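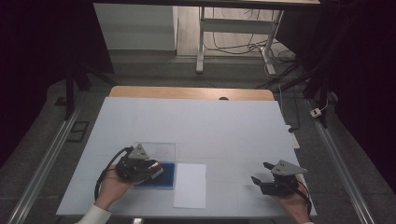 Who hosts the Clerville sketch special this June? The whole cast takes turns, one sketch each, and the cold open goes to the writers.

Filmed at the Bultmont, 171 seats, no laugh track. More than 1000 people asked for tickets. Best bit so far - a airport announcer who can't stop apologising. Eleven minutes, far too long, still funny. The weather desk sketch dosen't land. Yet.

March 10, 2020

30 shares
11 comments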